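2019年3月　工作间记录

续上一本。上一本最后几页被乳化液泡过，字还在，但要对着窗户才看得清，所以配方表我重新抄在这本的封底内侧了，找的时候别再去翻旧的。

这阵子主要在折腾蓝晒的底层涂布。起因是Fraser Semple从Plidport寄来一卷棉浆纸，附了张便条，说这纸“很好伺候”。我用了一个礼拜，觉得他大概是指把它放在架子上的时候。

纸的问题在于施胶不匀。同一张纸，左半边涂上去老老实实，右半边一沾液就往里喝，干了以后颜色像发了霉的地图。翻面试过，背面更糟。后来在涂之前补刷一遍明胶，浓度3%，晾透，再涂感光液，斑就少了很多。剩下的斑我决定称之为纸张特性。

感光液还是老方子，柠檬酸铁铵配铁氰化钾，分瓶存，用时等量混。绿色的那种铁铵，棕色的那瓶不要再用了，瓶口长了一圈毛，我已经贴了条子。上回也贴过条子，有人把条子撕下来记了电话号码。号码我打过去了，是修水管的，顺便请他来看了水槽。

水槽修好了，这算本月最大的技术进步。

刷子的事：Imska那把宽羊毛刷掉毛，掉得很有耐心，每张一根，总是落在最亮的地方。换成Cisent的玻璃涂布棒，液量省了，边缘也直。缺点是推的时候不能犹豫，一停就是一道横杠。我头几张都有横杠，挂在绳上远看像百叶窗。手法要领如下，写给以后的自己：液滴成一条线，棒子压上去左右轻轻蹭两下，等液面连起来，然后一口气拉到底，再一口气推回来。来回2趟就收手。第三趟从来没有救过任何一张纸，只会把纸毛搓起来。

曝光用紫外灯箱，灯管到玻璃的距离没动过。试条做下来，22分钟时暗部刚好到那种发灰的青铜色，再短水洗时掉得厉害，再长高光就糊了。这个数只对现在这批底片管用，底片换了密度要重新做试条。我知道你们不会重新做试条，我也不会，所以先写在这里，将来好互相指责。

底片是打在Manalo的透明片上的。这种片子有涂层的一面摸起来略涩，拿湿手指捏一下角，粘手的那面朝上进打印机。我放反过一次，墨在光面上聚成一粒一粒的小珠子，相当漂亮，可惜蹭到了滚轮上，之后每一份打印件都带着同一条淡淡的黑印，包括交上去的报销单。财务没有问，我也没有解释。

曲线调整还没做完。现在的曲线是从旧纸那边照搬过来的，中间调偏重，人脸一律像刚从矿井里上来。打算做一张阶梯灰板，印出来扫描，一格一格对着改。这活儿不难，就是闷，所以已经拖了很久，估计要拖到6月。

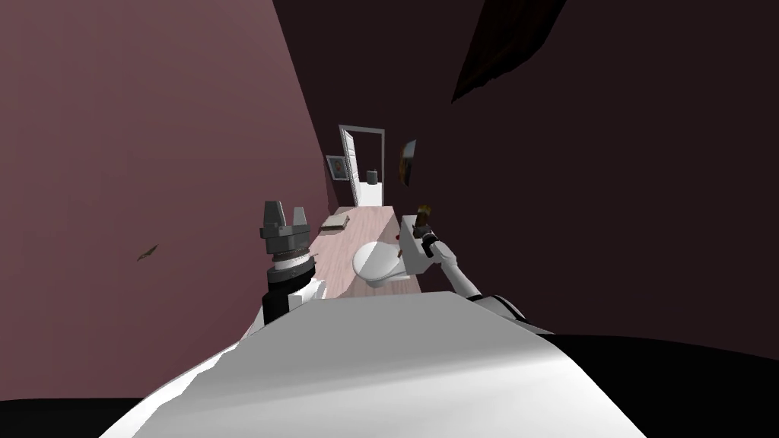 水洗这边倒有一点新发现。以前直接冲自来水，高光总带一点黄，怎么冲都不干净。我们这里的水偏碱，蓝色泡久了还会退。现在第一遍水里加少许柠檬酸，黄很快就散了，蓝也站得住。之后再换清水，换到盘底看不见颜色为止。别贪久，纸泡软了提起来会从角上裂，我裂了一张最好的，按惯例裂的总是最好的那张。

双氧水那一步可做可不做。加了，蓝色当场变深，旁边站着参观的人会“哇”一声。不加，晾一两天它自己也氧化到同样的深度，只是没有人哇。没有外人的时候我不加，省一瓶是一瓶。

干燥：夹在绳上会卷，卷了再压就有折痕。改成平摊在纱网上，半干的时候夹进吸水纸，上面压书。压的是那套没人看的旧年鉴，总算派上用场。吸水纸要换，头一轮那几张会染上淡蓝，不要再拿去夹下一批。

库存：未裁的棉浆纸还剩38张，明胶够用，柠檬酸铁铵见底，得订。透明片别订大盒，受潮后会互相粘住，撕开的声音很让人心疼。

给Fraser回信时提了施胶的事，措辞客气。他回得很快，说可能是我涂得太慢，又说他那边还有一卷更厚的，问我要不要。

我说要。地址没变，寄的时候请卷在硬筒里，上次那个筒到这儿已经是扁的了。

待办：
订铁铵，绿的。
灰板，打印前先擦滚轮。
明胶锅洗掉，里面那层已经能整张揭下来了。
玻璃棒用完放回木盒，不要插在笔筒里。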